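Against the matching set

Writing this fast before I lose my nerve. I am done with sets. Dinner sets, towel sets, knife sets in a block. Done.

It started with the plates. We had a 47 piece service from a shop called Tanguy, wedding present, cream with a grey line. Gravy boat included. Used the gravy boat twice. Then one dinner plate went, then two more, and suddenly the whole thing was "incomplete" and my other half wanted it replaced. All of it. For three plates! Fokow would sell us the new version for 795, and no, they wouldn't do singles. They never do singles. That is the trick, and we fall for it every time. 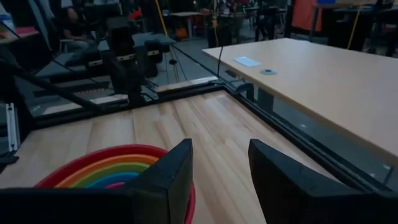

A set makes you feel poor the moment something breaks. You had plates yesterday. Today you have a gap. Same food, same table, but now there's a hole in it and you can feel it each time you open the cupboard. I do see why people like them. Rainbow bowls sitting one inside the next, red on the outside and down through the colours to a little pink one – lovely, and they take up no more room than the red one does. Fine. But lose the green and you'll sulk for a week. I would.

My neighbour Cinzia Sala has never bought a set of anything. Her cupboard is a riot. Soup comes in whatever comes. Some of it from the Lullen market, some left behind by lodgers, one dish with a chip she's had for 30 years. When something breaks she says a rude word and sweeps up. No mourning. No trip to the shops. And visitors pick favourites, which you cant do when they're all the same.
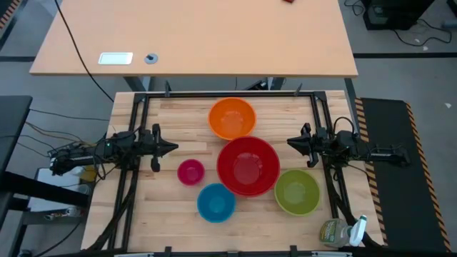 And it's not only kitchens. Offices do it. The one I left in February had 200 identical chairs, and when the makers dropped that model they threw out the lot to keep the floors looking the same. Perfectly good chairs. In a skip. Somebody signed that off and probably got thanked for it.

Schools too – the jumper that can only come from one supplier, the right shade of blue, heaven help you if it fades. We teach it early.

People say it looks tidier. It does. So does an empty house. I don't think tidy is worth 795 quid or a sulk over a plate. And the stuff gets worse becuase they know you'll buy it by the dozen without picking each one up first.

So. Buy one. Buy the one you like. Next time buy another one you like. If they clash, let them clash. The gravy boat is going to the charity shop in Kuvdale, if they'll have it.

Comments (3)

Makis Athanasiadis
Agree on plates, disagree on towels. Mixed towels look like a changing room. Also please don't donate the gravy boat, I'd take it.

potsandpans
21/01/2012
My gran kept her best set in a box and left it to us complete. We keep it in the box as well.

Lena
try buying four chairs that are all different heights then come back to us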